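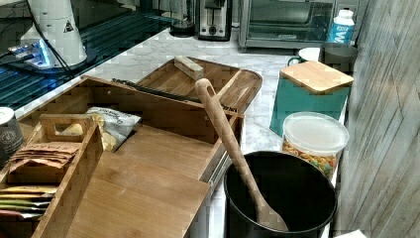

2 min read

Every few months a robot paper arrives with a kitchen in it, and every few months I am told the kitchen problem is nearly done. The latest is Jidgate, a method that learns household tasks from recorded runs. Its headline claim is 2,671 attempts and a success rate to make a project manager weep with joy.

I have read it twice and I am less cheerful. The trouble sits in the word 'unseen'. Of those attempts, only 193 used a layout the system had not been trained on, and the layouts differ by very little. A mug shifted sideways is a new layout, apparently. 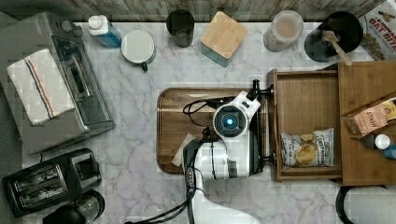 The arm over the cutting board, storage unit to the right.

I don't doubt the work was hard. Drawers are awful things for robots, and so are bags of crisps. But a method that knows one worktop very well has learnt a worktop – cooking in my house is another matter. 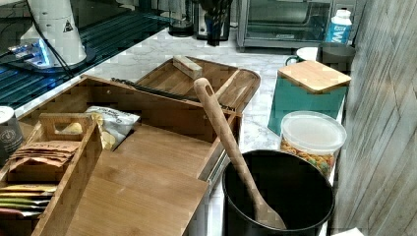

Snack bag, caddy and cereal on a crowded counter.

The older Trendis method was tested in seven homes and did far worse. I trust it more. Its authors printed their failures by type, so you could see whether the grip or the planning had let them down. Jidgate gives us one average and a cheerful graph.
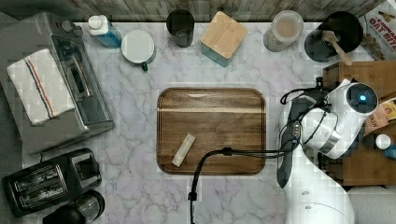 Siebe Prins thinks I am being unfair, and wrote to tell me that a fixed set-up is the only way to compare two methods properly, and that moving house between trials would teach us nothing. Fair enough for comparing. The paper's title, though, promises 'any kitchen', and I would like to see a second one.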